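Courses > Clinical Equipment Support > Week 6 handout

We use cookies to remember your login. OK / Manage

Week 6: writing a job application for biomed tech roles

Hi all! Last week ran long, so I'm putting the rest in writing. Grab the Griteo posting from the course folder (it's the infusion pump one) and read it twice before you touch your resumé. Highlight every piece of gear it names, then match each one to something you've serviced, even if it was only on placement. I marked 46 cover letters in October and most of them never mentioned a single device!

Keep the letter under 200 words. Planau screens by keyword, so spell out "preventive maintenance" in full the first time (PM is fine after that). If you're keen on travel, the Primero field role is worth a look too.

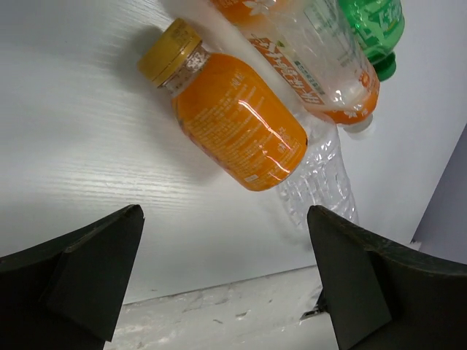
Orange juice bottle on its side, white wood-grain surface.

Drafts go in the dropbox before our next class. Bring a printed copy as well, we'll be swapping them.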